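Back from the open day at Prarnstead and my feet are killing me, but I promised a few of you I'd write it up, so settle in (2026-04-16, for those of you who keep track).

1/ The Hiltidier people had robots doing ordinary household and office jobs, which is exactly what I'd hoped for. I've been to plenty of shows where you mostly watch a video on a big screen, and I was so happy to be standing near real working arms!

2/ I got there at 9 and was handed visitor badge number 17. Coffee was good. The rolls came from Avotiņš, and yes, I had 2.

3/ Under an office chair, and over at the kitchen island with a cup in hand:
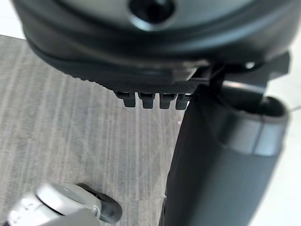
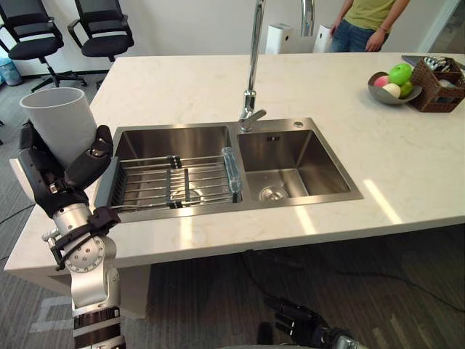
4/ What I asked about most was the hands. I'm a fidgety washer-upper myself and I drop things all the time, so I wanted to know how you teach a hand how hard to squeeze. I got a long, patient answer and followed maybe half of it, but I loved hearing it.

5/ The software is called Drusum. My notes say "build 1689" with two underlines, and I can't for the life of me remember why I thought that mattered.

6/ They're planning another one in December. If you're within driving distance, go, and wear better shoes than I did!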